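Speaker notes — level crossing incident, what we learned
October 12, 2022
Speaker: Rhys Tautahi
Slot is 20 minutes, questions at the end

Slide 1. Title
Say who I am and where I work. Thank the Jirnow brigade for the room. Mention that the hearing loop is on.

Slide 2. The call
The first call came in at ten to six on a weekday morning in March. A farm truck had stalled on the Soomro Road crossing and been clipped by a freight train. The caller gave the location as "the Marnwood crossing". There are two of those, and they are on opposite sides of the river.
We sent the first appliance to the wrong one. Say this early and plainly. Most people in the room know it already.

Slide 3. Map
Point out the two crossings and the bridge. The drive between them is short on a map and slow on the ground — single lane, soft shoulder, stock on the road at that hour.
Second caller was the train driver, through rail control. She had the crossing number. We had that number in our system under the old road name, so it didn't match when the operator typed it in.

Slide 4. On scene
Truck driver was out of the cab and sitting on the verge when the first crew got there. Broken collarbone, cuts to the face. Passenger was still in the cab with the door jammed against the signal post. Conscious and talking throughout.
Train stopped 700 metres past the crossing. Driver and second person not hurt, both badly shaken.
Diesel leaking from the truck into the table drain. The drain runs to the Farkow intake. The water people were told late, and I will come back to that.

Slide 5. Getting the passenger out
Keep this short. The road rescue crews have heard it from Tamsin Tamihana, who ran that side of it.
Main points: the line had to be confirmed closed before anyone worked on the track side. Verbal confirmation came through, then was queried, then came through again. Crew held back until the second one. That was the right call and I want it said out loud.
Door came off with the spreader once the truck was chocked. Passenger went by road to hospital, as the helicopter couldn't get in under the cloud.

Slide 6. Traffic
School bus run starts at seven. We closed the road at both ends but had no one at the Farkow turn-off, and cars kept coming up to the tape and having to back out. One bus had to reverse 200 metres with children on board. The operator was polite about it. A sign trailer now lives at the Marnwood depot and any crew can tow it.

Slide 7. The drain
Bunding went in after the passenger was clear. Two people were free before that and could have started it. They had not been given the job. The incident controller's card now has a line for drains and waterways on the first page.
Intake was shut as a precaution and opened again the next day. No fuel got that far.

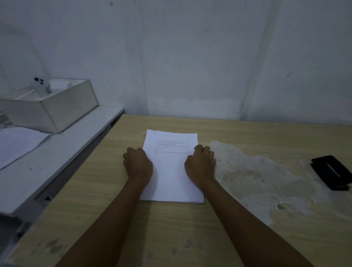
Marnwood District Emergency Services — Training and Review Section

Slide 8. What has changed
Crossing numbers are now in the dispatch system under both the old and the new road names. Tested in the winter with rail control on the line.
Operators ask for the number on the blue plate before they ask for the road. If the caller can't see a plate, ask which side of the river they are on.
Rail closure is confirmed once, by one named person, and written down with the time.

Slide 9. What hasn't
Radio is still poor in the cutting. The repeater is in next year's budget bid and I can't promise it.
The name problem is still there for the public. The council has been asked to put up proper signs at both crossings. No answer so far — if anyone from council is in the room, this is the moment to look at them.

Slide 10. Exercise
Joint exercise with rail is planned for the Soomro Road crossing. Room for 90 people including observers. Brigades to put names in through their training officer. Bring hi-vis with rail-approved striping, as ordinary vests won't get you past the gate.

Slide 11. Questions
Likely ones:
Was the truck driver charged? Police matter, not ours to comment on.
Why was the helicopter sent at all? It was sent on the first call, before we had the weather at the scene.
Are the crossings getting barrier arms? Ask rail. Soomro Road has lights and bells only.
If time runs short, drop slide 6 and go straight to the drain.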